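4.2 Password reuse on shared lab machines

We had hoped, perhaps a little too cheerfully, that a small site would be easier to keep clean than a big one. When we went through the login records from Sitlow we found 968 accounts, and a good many of them had been opened for a single workshop and then left alone for years (one group of them had all been given the same starting password, which was still printed in the welcome packet). The Plallix scanner tried each account against a list of the 1000 most common passwords, with a pause after every 100 tries so that it wouldn't lock people out of their own work. We ran it in January, when the machines were quiet, and we ran it 3 times, as the first pass had skipped the accounts with spaces in their names.

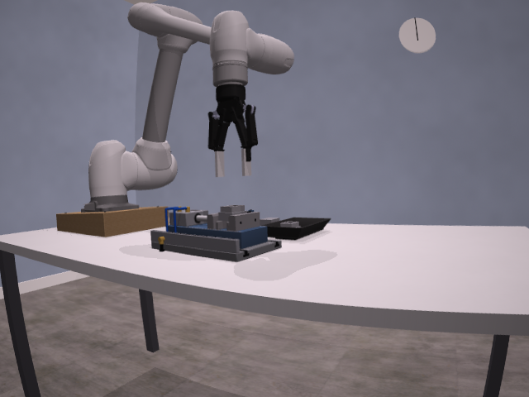 Figure 3. Simulated workcell with a robot arm and a vise on a long table.

One of the Sitlow administrators wrote back, after reading our draft, that we were being too hard on old accounts: in their experience the trouble came from busy ones, where a password gets passed along in a hurry and never changed afterward. We think this is a fair point, and we went back to the records with it in mind. The busy accounts did turn up in the scan more often than we had first reported, mostly in the Costigan group, where everybody shares one login for the print server and seems quite fond of it. The Ukesby records don't say who was using an account at a given time, so we can't make the same comparison there, much as we would like to.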